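Last updated: January
Posted by the Arkach planning account, 4:10 pm

Thread on what we changed in Reltent this month. Reltent is the planner we run on top of the Brolach simulator. Mostly notes for the people who asked why their old configs stopped loading.

First, the config thing. The camera block moved out of the robot file and into its own file. Run the migrate script once per project. It leaves your old file in place with .bak on the end.

Second, the planner used to take whatever the cameras gave it and update the map every tick. Every view got the same weight, even a view that was mostly one dark surface at close range.

That hurt us in the kitchen room. A near, flat surface would go into the map as a wall. The planner then looked for a way past a wall that didn't exist, gave up after 60 tries and reported the goal as unreachable.

We now score each view before it touches the map. The score comes from depth spread and edge count. Low score, the view is held back and the last good map stays in use for up to 900 ms. After that the base slows down until a better view comes in.

The scoring is a small module called Bite. It has 2 thresholds and you can set both from the command line. Defaults are fine for indoor rooms.

Two views from the same kitchen run, a low score first and then a high one:

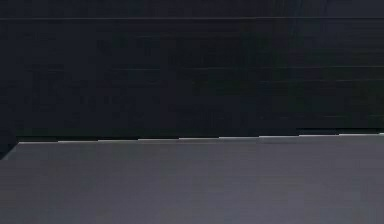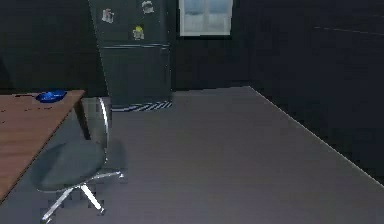
Known problem: plain floor. A view that is mostly open floor has few edges and can score lower than it should. If your robot slows down in the middle of a big room, drop the edge threshold by one step and try again.

Also fixed: the replay tool no longer skips the first tick, and planner logs now carry the simulator clock as well as the wall clock. 7 old warnings are gone from the build.

Not done yet: scoring for the depth cameras on their own. Right now a held view holds all the cameras on that tick, even the ones that were fine. That's next on the list.

Bug reports go in the Reltent tracker. Please attach the replay file and your camera config, a log by itself isn't enough for us to rerun it.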